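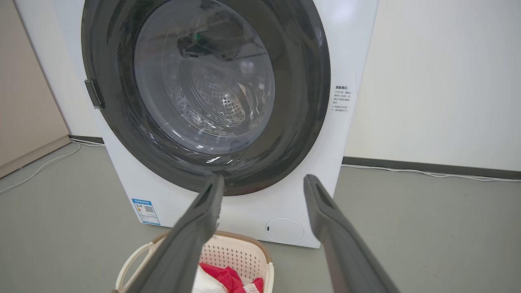 Photo: Bent Ketilsson / Mundusden household collection

Front-loading washing machine

A front-loading washing machine is a household appliance in which laundry is placed through a round door in the front panel and washed in a drum that turns on a horizontal axis. The drum is usually made of stainless steel and perforated, so that water can pass between it and the outer tub. The door is fitted with a domed glass window, which also helps keep the load inside the drum.

Operation

Clothing is lifted by the turning drum and dropped back into a shallow pool of water. Ridges fixed to the inner wall, known as lifters or paddles, assist this motion. Because the drum is only partly filled, front-loading machines generally use less water than top-loading machines with an agitator. After the rinse, the drum spins at high speed and water is forced out through the holes.

Door and gasket

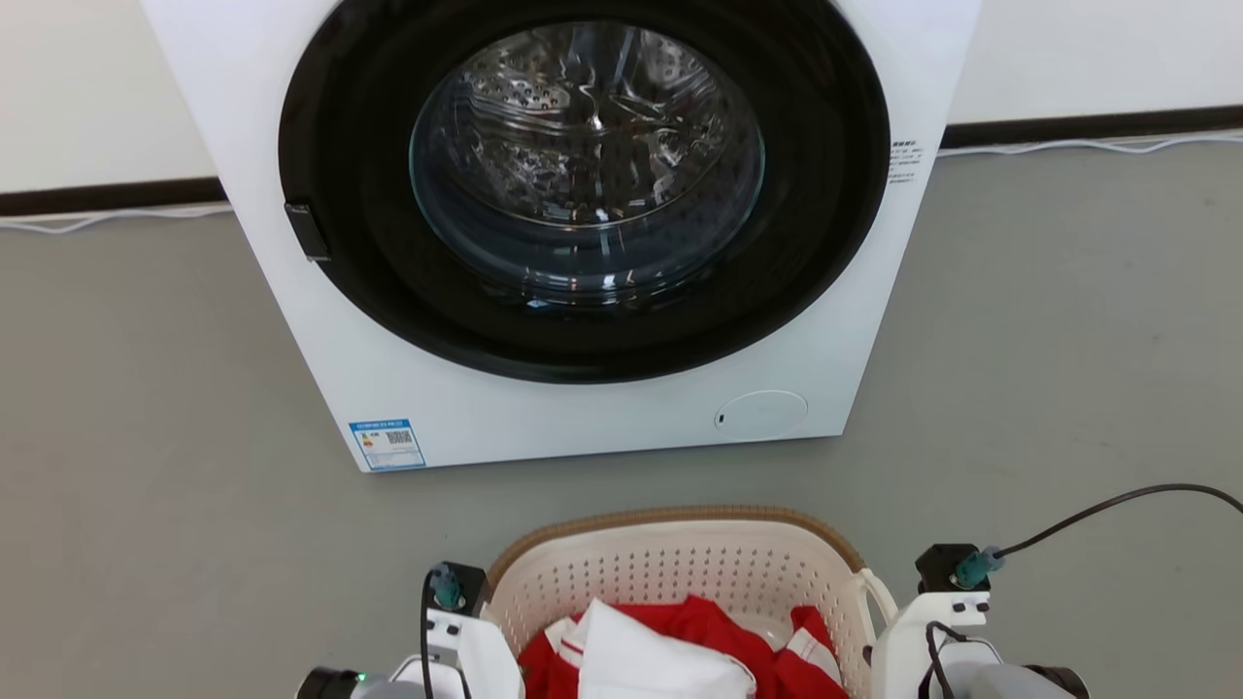
A flexible rubber gasket seals the gap between the tub and the door during the wash. Where the glass is clear, as on white machines with a black door rim, a lighter gray ring of gasket may be faintly visible around the inner edge of the window. Lint and moisture collect in its folds, and manuals commonly advise wiping it and leaving the door ajar between loads.

Labels and placement

Many machines carry an energy efficiency label on the front panel, often with a QR code. Printed reminders to the user may appear beside the door. The appliance should stand level on a firm floor - an uneven base increases vibration during the spin.

See also: Clothes dryer; Laundry room; Top-loading washing machine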